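For release: July

Hello from Puleo! I'm writing this one myself, so please forgive the lack of the usual polish. We're a small publisher of walking guides and we've got a new one coming out, and I would like you to write about it, or at least mention it, or at the very least read as far as the bit on bus timetables.

The new guide is called Clalivura on Foot. It covers the old market town of Clalivura and the hills behind it, it runs to 60 walks, and it goes on sale at the end of July. I wrote it. I also walked it, twice over in most cases and four times in the case of the reservoir loop, where I kept losing the path at the same gate.

If you know our earlier books you'll know we like a short walk with something at the end of it. A bakery, a chapel, a bench with a decent view, a station. The longest route in the new book is a full day out on the ridge, and I've put it right at the back where it can't frighten anyone. Most of the others can be done between a late breakfast and a late lunch. Every one of them starts and finishes at a bus stop or a railway station, and that was the rule I set myself before I'd drawn a single line on the map. I don't drive, and I was fed up with guides that begin in a car park.

**What's in it**

The walks are split into 3 parts. The first stays in town and along the river, and it's flat enough for a pushchair if you take the towpath in dry weather. The second goes out through the orchards to the villages. The third is the hills proper, with proper boots, and the highest point you'll reach is 800 metres – not a mountain by anyone's standards, but your knees will have an opinion on the way down.

Each walk gets a double page with a hand-drawn map, the directions, a note on the going underfoot, and a box I've called "Before you set off". That box has the bus numbers, the nearest toilets, where to fill a bottle and whether there's anything to eat. I wrote those boxes last, round a big white table, with the notes for all the walks in a heap and a deadline I'd already asked to have moved once.
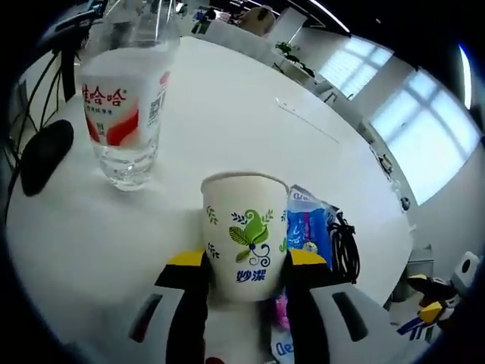 **The maps**

I want to say a bit about the maps, as they took longer than the words. They've been drawn from scratch by the studio at Barrientos, who did the lettering on our coast book and who have been very patient with me. I'd send them a sketch on squared paper with a stile in the wrong field, they'd send back something beautiful, and then I'd have to admit about the stile.

They show what a walker wants to see. Walls, gates, streams you have to cross, the barn with the red door where you turn left. Contours are in a soft brown and only appear on the hill walks. We tried them on the river routes too and they just looked like dirt on the page. There's a fold-out at the back with all the routes on one sheet, and the paper is a heavier stock than we've used before, so it should survive being opened in the wind more than once.

The print run is 800 copies to begin with, and 600 of those are set aside for independent bookshops and visitor centres. If you run either and you haven't heard from us, please shout. I'd much rather have a box of them with you than in my hallway.

**The Zirketura path**

The walk I'm proudest of is number 14, the Zirketura path. It's an old track that used to take chestnut gatherers from the village up to the drying huts, and for years the middle section was so overgrown that the maps simply left it off. The parish cleared it over two winters and put in new waymarks last spring, little wooden ones with a leaf burnt into them. As far as I know ours is the first guide to include it from end to end.

Go in October if you possibly can! The ground is covered in husks, the light comes in sideways through the trees, and the café at the top of the village does a chestnut soup that I've described at some length on page 42 (my editor cut it by half and it's still the longest description of soup in the book). There's one steep pull after the second hut. After that it's level all the way to the bus.

**A few words on updates**

Paths change. Footbridges get washed out, farmers move gates, the 11 stops running in the evenings. So we're keeping a page of corrections on the Puleo website, with a plain list by walk number, and I'll be adding to it myself once the book's out. You can read it on your phone or print it off and tuck it in the back cover. Readers of the coast book have sent in some wonderfully cross letters over the years and I've acted on nearly all of them.

We're also putting the directions up as free recordings, read slowly with pauses between the steps, for anyone who finds small print hard going outdoors. The first ones are the river walks, with the villages to follow in autumn. I read them all out at home and you may hear a kettle.

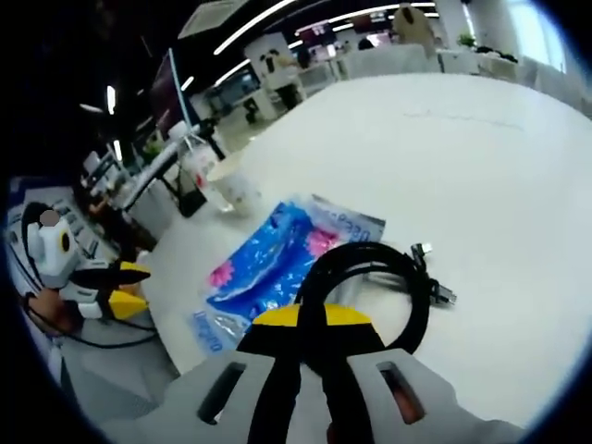 *A coiled black cable and a blue package with pink flowers, on the table.*

**For editors and booksellers**

Review copies are ready now, and I'm happy to post one or send the pages as a file. You're welcome to reprint any single walk with its map, free of charge, as long as you credit Puleo for the words and Barrientos for the drawing. Please don't crop the maps – the north arrow is always in the corner and people do miss it.

If you'd like to come out on one of the walks with me, I'd love that. I can do most mornings in July from 9 o'clock, starting outside Clalivura station, and the river route gets us back in time for lunch. Bring a waterproof whatever the forecast says.

Clalivura on Foot is published by Puleo in paperback, with flaps. Write to the press desk at Puleo for copies, maps, cover artwork or a chat about buses.

ENDS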